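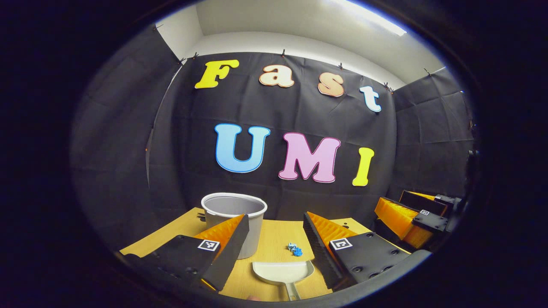
Sweeping task fault - your questions

What went wrong?
Gripper width readings froze partway through the dustpan runs. Fingers moved, log said they hadnt. 479 episodes hit out of 1,924.

Which setup?
Only the Flurnholm bench - Fast UMI letters on the black cloth, bucket, dustpan, blue scraps. Other benches fine.

Cause?
Width comes off the square markers on the fingers. Tracker lost one and kept repeating the last good value - no warning. Our bug.

Can I still train on the bad ones?
Please don't. A policy from them shut hard on the dustpan handle at Tamihana. No one hurt, one finger pad split.

Is there a fix?
Yes, in the April build. It now stops recording after a lost marker. Re-download teh episode list too.

Still stuck?
Ask Gijs Dekker, mornings best.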